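Otia Clip-On Desk Lamp, Warm White, USB — by Rorby

In stock. Item 416. Sold and sent out by Flukwood.

I've had one of these on my own shelf since October and I still reach for it every evening, so I was very happy when we got enough of them in to sell! It's a small lamp with a bendy neck and a clip that opens to 40 mm, so it'll go on a shelf, a headboard or the edge of most desks (not my kitchen worktop, sadly, that one's too thick).

There are three brightness levels. The lowest is lovely for reading in bed, the middle one is what I use for letters and bills, and the top one is properly bright — I only put it on for threading needles. You press the button on the base to change it and hold it down to switch off. It remembers your last setting, too.

The cable is 15 cm shorter than the one on the old model and a few people have grumbled about that. Fair enough! If your socket is a long way off, add the extension lead when you order. No plug comes in the box, so you'll need a USB one of your own.

Colours: cream, moss, dark blue. Moss is nearly gone and I don't know when Rorby will send more.

Our bits and pieces for the desk are on their own page, phone cases included.
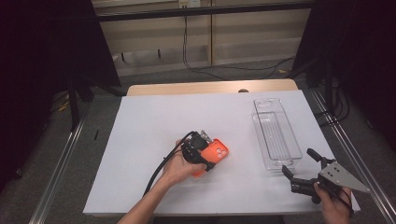 Orange phone case, raised camera surround with three lens holes

Delivery takes up to 13 days outside the mainland, usually much less. Returns go to Widad Hamdan at the Flukwood shop, and please put the order number on the parcel — we had two lamps come back without one and it took me ages to match them up.

Price checked 23/05/2025.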